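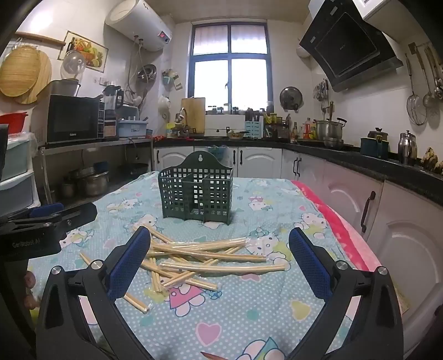
Chopsticks, many still in their clear sleeves, and the green holder with its two compartments.

HOME TECH | Robots & Automation

Putting chopsticks away takes a person no thought at all. You grab a handful, square up the ends against the table and drop them in. For a robot it may be one of the best tests in the house, and I've spent the summer getting happily obsessed with it!

Think about what the job asks for. The sticks are thin, they roll, and they lie across each other, so pulling one shifts the rest. A clear plastic sleeve makes it worse – it slides, and it throws back light in ways that confuse a camera. Then the stick has to be turned upright and lowered into a narrow opening.

"People want to see a robot fold a shirt," says Valtteri Heiskanen, an engineer at Kimorbridge. "I want to see it do the cutlery 400 times without a break."

His team isn't there yet. On a good run their arm clears a small pile in three minutes, and it still sometimes picks up two sticks when it wanted one. But a year ago it couldn't manage any pile at all, and watching it nudge a stick loose before closing on it (it learned that trick from people) is a thrill.

Ruba Qaisi, who tests kitchen machines at Isgate, is more careful. She points out that a packing line at a factory has the same parts in the same place all day, while a home kitchen has a patterned tablecloth and pots everywhere. Her guess is that shop floors will get sorting hands like these first. Kimorbridge plans its next home trial for September.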